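# Striped carpet

Striped carpet is any floor covering whose pattern is made of parallel bands of color. It is one of the oldest ideas in floor design and still one of the most cheerful, because a plain loom and two shades of yarn are enough to get started!

## Making the stripes

On a flat-woven carpet, stripes can run in either direction. Warp stripes follow the length of the roll and are set up before any weaving begins, while weft stripes cross it and can be changed as the work goes along. Tufted carpet gets there another way: needles threaded with different yarns punch side by side through a backing cloth, and the bands grow in neat rows behind them.

The Sedmont mill made a specialty of narrow warp stripes, and its pattern book lists a wonderful 617 designs, many of them built from only 2 colors. Hundska, a rival, preferred broad bands and sold them mostly as stair runners.
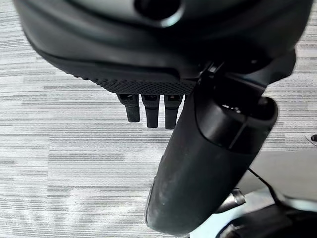
*Gray striped carpet, seen from above.*

## In the home

Stripes do lovely things to a room. Bands running along a hallway draw the eye to the far end, and bands running across it make the walls feel farther apart. Gray on gray is a favorite for busy rooms (it is very forgiving of lint), though the brighter Kuson ranges, with up to 20 shades in a single repeat, have devoted fans.

Fitting takes patience. Seams are best placed along the edge of a band, and a room with crooked walls will show it at once. Fitters often snap a chalk line down the middle of the floor and work outward.

## See also

- Flat weave
- Ostrowski loom
- Stair runner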